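The Prukthorpe card and memorabilia fair ran in August at the Bonstead hall, and I went mostly because Simin Tabrizi swore it had gotten better. I had my doubts. Parking was $5, admission $8.

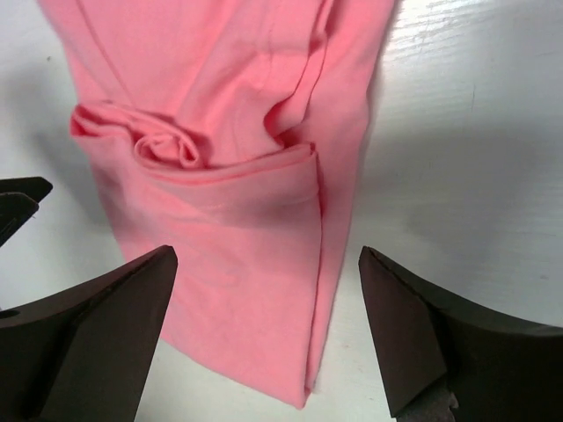 The flyer promised up to 18 dealers in vintage baseball. Plenty of what I flipped through was modern shiny stuff priced like rent. One seller had a "complete" prewar strip card set with two reprints in it - he took them out when I asked, and kept the price.

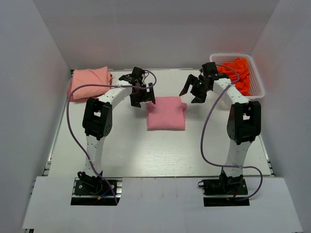
Dilwyn Bowen gave the grading talk at 2. He says corners matter most. Maybe, but he also sells the grading.
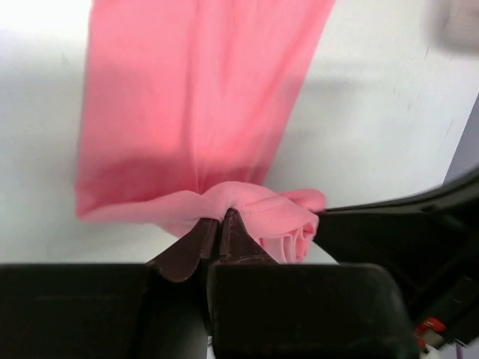 The Khosravi table was better. Mehrangiz Shojaei let me handle seven tobacco cards, creases and all, and named fair prices. I bought a catcher with a pinhole. 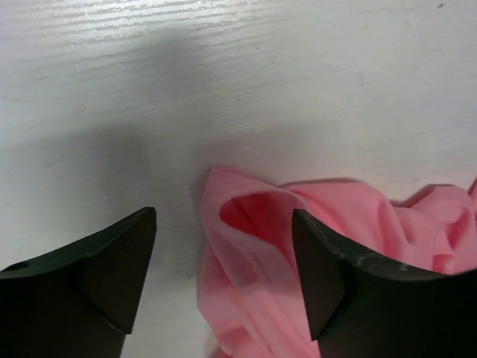
Checking for trimmed edges takes decent light and a plain surface. A white tabletop like this one, with faint gray grain, is fine for it, but keep the card out of that big soft shadow on the left. Mine passed, I think. Prurnonside has its fair next month and I haven't decided.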